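Sleeping in a Shared House: What We Learned About Bedding, Laundry and Rest
Student project report by Theda Oltmanns
Oct 22, 2023

When I moved into the Nullorstead residence in September, I slept badly for two weeks and blamed the mattress, the hallway, and my roommate's kettle, more or less in that order. My project began as a complaint, really, and my advisor very kindly suggested I turn it into a survey. I put paper forms under 200 doors and asked people how they slept, how often they washed their bedding, and what they would change if they could. 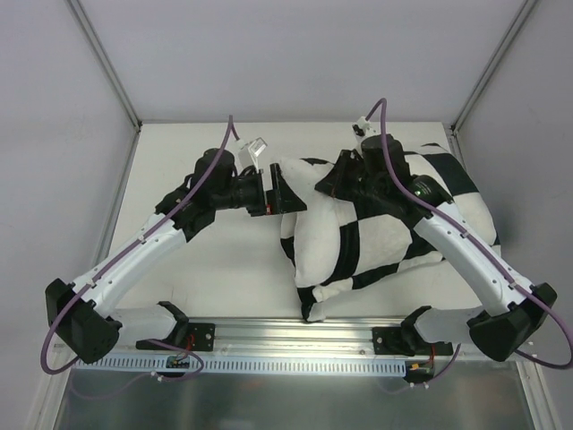

Fig. 1. Checkered pillow on a white tabletop.

The answers were wonderful to read, even the grumpy ones (especially the grumpy ones!). Noise came first by a long way, and the door closers on the Heitmann wing were mentioned over and over. People on that side of the building also told me they studied in bed, mostly because the reading room closes at 10.

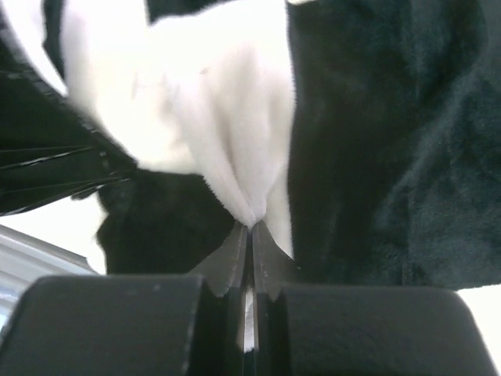
Fig. 2. Close view of the two gripper fingers.

Laundry was the part I hadn't planned to write much about, but it kept creeping in. The machines in the basement take Pladiveck cards, and the cards can only be topped up at the front desk on weekday mornings, when most of us are in class. So sheets wait, and then they wait some more.

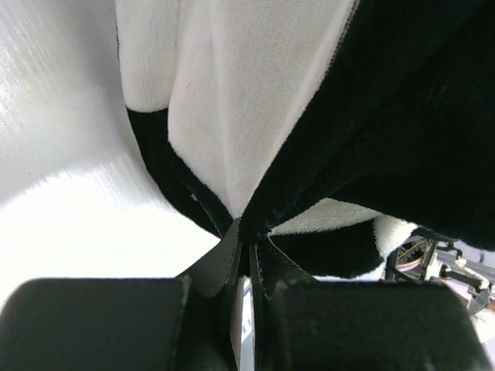
I asked a few residents to keep a sleep diary as well. They wrote down bedtime, wake time, and anything that bothered them at night, and I typed it all up in the Eltilo lounge over far too much tea. Those who fixed a regular wash day said they liked getting into bed more, though I can't claim they slept longer.

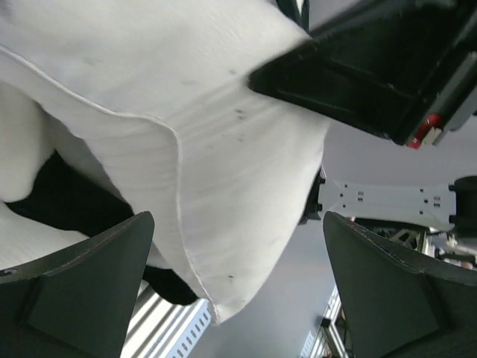

Word count of full report: 1,000

My suggestions to the house are small ones: softer door closers, a later reading room, and an evening hour for card top-ups. I'd also like to repeat the survey in spring, with a question about curtains, which I forgot completely.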